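The Last Good Machine at Kanemix

When Mitsuko Nakajima inherited the repair shop from her uncle, she inherited with it a kettle that had to be held down by the lid, a wall calendar from a ski maker called Stöckli that had been hanging there so long the mountain had turned the color of weak tea, and a computer in the back room that was older than some of her customers' marriages. The shop was called Kanemix, and people had stopped asking her what it meant. Her uncle had told three different stories about it, and she liked all of them too well to pick one.

The computer lived under the bench. It was a big, dark, serious thing that had once belonged to the weather office up at Graltton, and when Graltton closed, her uncle had gone up the hill in a borrowed van and come home with it wrapped in a quilt. He used it for the shop's books, which was a bit like using a plow horse to carry a letter, but he said it was never late and never complained, and he couldn't say the same for anyone he'd ever hired.

It had stopped in October. There was no bang and no smell. Mitsuko had come down one morning in her slippers, pushed the button, and heard the fans take a long breath and let it out again, and after that nothing, not a beep. She pushed the button again, as anyone would. Then she made tea (one hand on the lid) and sat on the stool and thought about her uncle's books, all of them in there, and the little notes he used to type beside the names. Pays late but brings plums. Do not mention the brother. Radio is fine, she wants the company.

She could fix a radio, a toaster, a sewing machine, and very nearly any clock. She had never in her life wanted to open a computer. So she did what people in that town did when they were stuck, and she called Callum Furnival.

Callum was seventy-odd and had worked at Graltton until the day they locked the gate. He had looked after the machines there, the whole humming room of them, and after he retired he had looked after bees, and he would tell you with no encouragement at all that the two jobs were closer than you might think. It took him most of the winter to get around to coming. First there was his hip, and then there was the snow, and then there was his sister, who had come for the holidays and liked it so much that she had to be driven home. But he did come, with a thermos and a canvas roll of screwdrivers and a lamp on a clamp, and he lowered himself onto the stool by stages, like a man getting into a cold lake.

"Well, now," he said to the computer. "Look at you, in trade."

They heaved it up onto the bench between them. It took some doing, and a mug went over, and Callum said a word that Mitsuko pretended was Scottish. Then he took off the side panel and leaned it against the wall, and for a good while he only looked. She brought him the tea. He drank it without taking his eyes off the thing.

"I put this one together," he said at last. "I thought I might have. See how the wires are tied? That's my knot. My mother tied up roast beef with that knot."

Mitsuko, who had been expecting something frightening, bent down beside him and found that it looked like a small town seen from a hill. She said so, and he was so pleased that he set down his tea and gave her the whole tour, whether she wanted it or not. Here were the long streets where the memory went. Here was the town square in the middle, with the processor sitting in it under a sort of iron gate. All the weather for seventy miles around used to go through that square, he said, every gust and sprinkle of it, and he had once stood over it for two nights straight during the big flood with a household fan from his own bedroom pointed at it, because the cooling had quit and there were people on the river who needed to know when the rain would stop.

"Did it stop?" she asked.

"It rained until breakfast," said Callum. "But we told them breakfast, and breakfast it was."

He had her do the work. His hands weren't what they had been, he said, though she noticed they were perfectly good when the cookies came out. He told her to touch the bare metal first, and to go slowly, and to put every screw in a saucer. She lifted off the cooler and wiped away the old gray paste with a bit of cloth, a little at a time, the way her uncle had taught her to clean a clock face. Then he had her take out the memory, stick by stick, thumbs on the white clips at either end, and lay the pieces in order on a dish towel. Each clip gave way with a small, friendly click. She had fixed things all her life and had somehow never guessed that the inside of a computer would be so much like the inside of everything else - made by hands, meant for hands, with a right way to hold it.

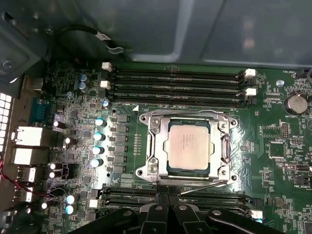 The town square, with its iron gate and the long empty streets above it.

"Now we put back two," said Callum, "and see if she wants to talk."

She did not want to talk. They tried another two, and another two after that, and it got dark outside, and Mitsuko turned on the lamp over the bench and heated up some soup. Callum told her about the time the director of Graltton had come in on a Sunday suit and forecast his own daughter's wedding, and got it wrong. He told her about the bees. She told him about her uncle's three stories for the name of the shop, and he laughed until he had to hold on to the bench, and said there was a fourth one, but that she would have to be older.

It was on the pair after the soup that the machine beeped. It was one plain note, no louder than a kitchen timer, and both of them sat up as if someone had walked in. The fans breathed in and this time they kept on breathing. Numbers came up on the old screen, green and patient, and then the shop's ledger with its crooked heading, and there at the top of the list was the last thing her uncle had ever typed into it. It was an order for Lirasa lamp oil, fifty bottles of it, and beside the order he had put a note.

Too much oil. Will say it was on purpose.

Mitsuko looked over at the shelf by the back door, where the bottles still stood in their dusty rows. She had wondered about that oil every day for more than two years. She had dusted it and cursed it and given it away at Christmas. She put her hand over her mouth, and Callum, who knew a thing or two about when to be busy, picked up his screwdrivers one by one and began fitting them back into the canvas roll.

"One of those sticks is bad," he said after a while, to the wall. "I'll mark it. You can run along nicely without it."

"Would you like some lamp oil?" said Mitsuko.

"I don't own a lamp."

"I'll find you a lamp."

He thought it over, rubbing his hip, and said that in that case he would take two bottles, and was there any more of the soup. There was. She got up to put it on, and on the way past she rested her palm for a second on the dark metal side of the computer, which had begun to get warm.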